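Ticket: Heizkörper im Arbeitszimmer wird nur im oberen Drittel warm
Status: gelöst
Kategorie: Thermostate / Clurna
Standort: Haus Cowie, Obergeschoss

Fehlerbeschreibung
Seit dem Firmware-Update im August bleibt der Heizkörper im Arbeitszimmer unten kalt. Die App zeigt 21 Grad Soll und 17 Grad Ist, das Ventil steht laut Anzeige auf 100 Prozent. Die übrigen Heizkörper im Haus laufen normal. Thermostat ist ein Clurna, Zentrale von Vorkdale, beide ohne Fehlermeldung.

Bereits versucht
Batterien getauscht. Thermostat ab- und wieder angelernt. Heizkörper entlüftet, es kam nur Wasser. Pumpe eine Stufe höher gestellt, keine Änderung, nur Strömungsgeräusche im Flur. Danach wieder zurückgestellt.

Antwort Support, 9:40 Uhr
Bitte den Thermostatkopf abnehmen und prüfen, ob sich der Ventilstift von Hand eindrücken lässt und von selbst zurückkommt. Der Weg sollte mindestens 3 mm betragen. Außerdem bitte im Menü unter "Ventil" den gelernten Hub auslesen.

Rückmeldung
Stift lässt sich drücken, kommt aber nur zögernd zurück. Gelernter Hub 170, bei den anderen Thermostaten stehen dort Werte über 300. Einheit steht leider nicht dabei.

Antwort Support, 11:15 Uhr
Der Wert ist zu niedrig. Das Gerät hält das Ventil für offen, obwohl der Stift nur halb herauskommt. Stift mit etwas Silikonspray gangbar machen, nicht mit der Zange daran ziehen. Anschließend die Adapterfahrt neu starten: Taste 6 Sekunden halten, bis "AdA" erscheint.

Rückmeldung
Nach rund 20 Hüben von Hand geht der Stift leichter. Die Adapterfahrt brach zweimal mit F2 ab, beim dritten Mal lief sie durch. Gelernter Hub jetzt 310. Nach einer Stunde war der Heizkörper auch unten warm. Beim ersten Abbruch saß der Adapterring von Nilavthorpe schief -- die Nase muss in die Kerbe, sonst wackelt der Kopf.

Offene Frage
Über Nacht hat die App das alte Wochenprogramm wieder eingespielt, Absenkung um 4 Uhr statt um 22 Uhr. Liegt das am Anlernen?

Antwort Support
Ja. Beim Abmelden bleibt das Profil in der Zentrale gespeichert und wird beim nächsten Abgleich übertragen. Das Programm in der App einmal öffnen, die Zeiten ändern und speichern, dann "An Gerät senden" wählen. Die Änderung nur am Thermostat einzugeben reicht nicht.

Rückmeldung
Hat geklappt, Absenkung kommt wieder um 22 Uhr. Raumtemperatur liegt jetzt stabil bei 21 Grad. Den Ventileinsatz lasse ich beim nächsten Wartungstermin trotzdem tauschen -- das Ticket kann geschlossen werden.
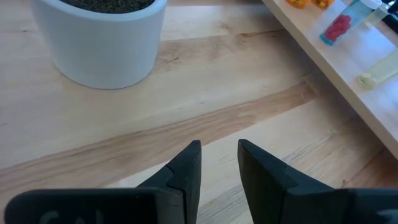
Nachtrag: Bei den Thermostaten im Flur und im Bad habe ich den Hub ebenfalls ausgelesen, beide liegen über 300. Dort ist nichts weiter zu tun.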